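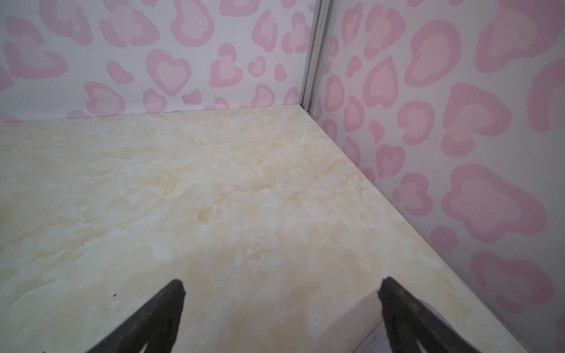
**Figure 1.** Marble-patterned surface in cream and beige, with walls in a pink heart and leopard-spot print.

## 4. Corrections inside the group

### 4.1 Material and coding

The messages studied in this section come from public neighborhood groups on Oletti, the messaging service that most households in Hitusden use for local news. We kept only messages that were marked by the service as forwarded, and only those that were posted in March. After the removal of exact repeats within the same group, the set contains 892 messages. A message that appeared in two different groups was kept twice, as the answers it received were different in each group and the answers are what interests us.

Each message was read by two coders who worked separately. The first decision was whether the message contains a claim that can be checked. A claim can be checked if a person with normal access to public sources could find evidence for it or against it. Wishes, prayers, jokes without a factual core and general complaints about the city were put aside. In this step 519 messages remained.

The second decision was about the truth of the claim. For this we used the archive of Tai, a small fact-checking desk which publishes short articles on local and national rumors. When the archive had an article on the same claim, we took over its rating. When there was no article, the coders looked for evidence themselves, following the same steps that Tai describes in its public guide: find the earliest version of the claim, contact the office or company that is named in it, and compare the text with any document it refers to. By this procedure 278 messages were rated as false or misleading.

We joined the two ratings "false" and "misleading" for most of the analysis. We know that they are different things. A message which says that a water station is closed, when it is open, is false. A message which gives a correct warning of the health office but leaves out that the warning is two years old is misleading. The coders agreed well on whether something was wrong with a message, but much less on which of the two words to use, and we didn't want to build results on a distinction that we could not hold ourselves.

### 4.2 What counts as a correction

In earlier work, a correction is often defined as a link to a fact-checking article. This definition is easy to apply by computer, but it does not fit well with how people in these groups talk. Many members answer a rumor with one line, for example "this is old" or "my sister works there, it is open today". Such a line brings no link and no rating, but it tells the other members that the claim should not be trusted, and it often gives a reason.

We therefore counted as a correction any reply that (a) refers to the forwarded message, directly or by its position, and (b) says or clearly implies that the claim is wrong, old, or taken from another place. Replies that only express doubt, such as "is this real?", were coded as questions. The border between the two is not sharp. "Is this real? It was going around last year too" was coded as a correction, as the second sentence gives information against the claim. We discussed all such cases together and wrote down the decision, so that later cases could be treated in the same way.

With this definition, 172 of the messages rated as false or misleading received at least one correction in the same group. The others were left without any, although several of them received questions. In a few cases the question was answered by the person who had forwarded the message, usually with the words that they had "received it like this".

### 4.3 Who corrects, and in which form

The corrections can be divided by form. The most frequent form is the short denial without a source. It comes quickly, often as the next message in the group, and is written in the same informal language as the rest of the talk. The second form is the personal source: the writer names a relation to the place or the office in question. The third form is the shared document, for example a screenshot of a notice by the city. The link to a fact-checking article is the least frequent form in our material, even for claims on which Tai had already published before the message appeared in the group.

This last point needs some care. It would be easy to conclude that members do not know the fact-checking desk, or do not trust it. Our data can't show this. Links on Oletti open outside of the service and use up mobile data, and the preview does not always load. Some members may have read the article and then repeated its content in their own words. In several short denials we found phrases that are very near to the headline of an article by Tai, and we think that at least a part of the desk's work travels in this manner – without its name and without its link. A count of links will miss it.

Group administrators corrected less than we had expected. When they acted, they mostly deleted the message. A deleted message leaves a gray line in the group but no explanation, and the members who had already read it can't know if it was removed for being false, for being rude or for being off topic. In one group the administrator had the habit of writing a sentence after each deletion ("removed, the school is not closed"). We coded these sentences as corrections, but we note that in a few cases the original text was no longer there, and the coders had to work from the copy in our collection.

### 4.4 Claims about public services

The largest group of false or misleading messages is on public services: water, power, school hours, road work and the opening times of clinics. This may be surprising for readers who know the literature mainly from elections and health. These messages are dull. They do not make anybody angry, and most of them seem to be forwarded with good intention. Many were true once. A notice on a power cut is posted without a date, it is saved on somebody's phone, and it comes back some months later when the lights go out in another part of the town.

For this type of claim the correction is also different. It is mostly local knowledge, given by a person who lives near the place. Such knowledge is fast and usually right, but it does not move. When the same notice appears in the next group, the correction does not follow it. We found notices that had been clearly denied in one group and were then received with thanks in another.

A missing date was the most common fault in the public service messages. Tai recommends in its guide that offices put the date inside the text of the notice and also inside the image. The utility notices in our set often carry the date only in the post that goes with the image, and this post is lost as soon as somebody saves the image and sends it alone. A change in this practice would cost little. We can't say from our material how many of the messages it would have stopped.

### 4.5 The label shown by the service

During part of the month a label was visible under some forwarded messages. The label is produced by software of the company Trasateck and says that the message "has been shared many times". It makes no statement about truth. It was shown under true and false messages alike, and we could not find a public description of the rule by which it is given.

Members did talk about the label, and they did not all read it in the same way. For some it was a warning. Others took it as a sign that the message was important, and one reply used it as an argument that the claim must be correct, for why would so many people share it. The number of these replies is too small for a statistical test and we report them only as observations. They fit, however, with the general finding that a label without a reason is filled by the reader with a reason of their own.

### 4.6 Limits of the material

Three limits should be kept in mind. The groups are public, which means that any person with the link can join. Family groups and groups of coworkers are closed to us, and it's possible that corrections are less frequent there, as it is harder to contradict an uncle than a neighbor. The opposite is also possible.

The period is also short. There was no election in that month and no large emergency in Hitusden, so the share of service messages may be higher than in other months.

Finally, we see only what is written. A member who reads a false notice, calls the clinic and stays at home has corrected the claim for themselves, but leaves no trace in the group. The same holds for corrections sent in private to the person who forwarded the message. In some groups we found apologies ("sorry, I was told it is not true") for which no public correction exists, so private correction does take place. Its size is unknown to us, and the interviews in Section 5 were planned in part to fill this gap.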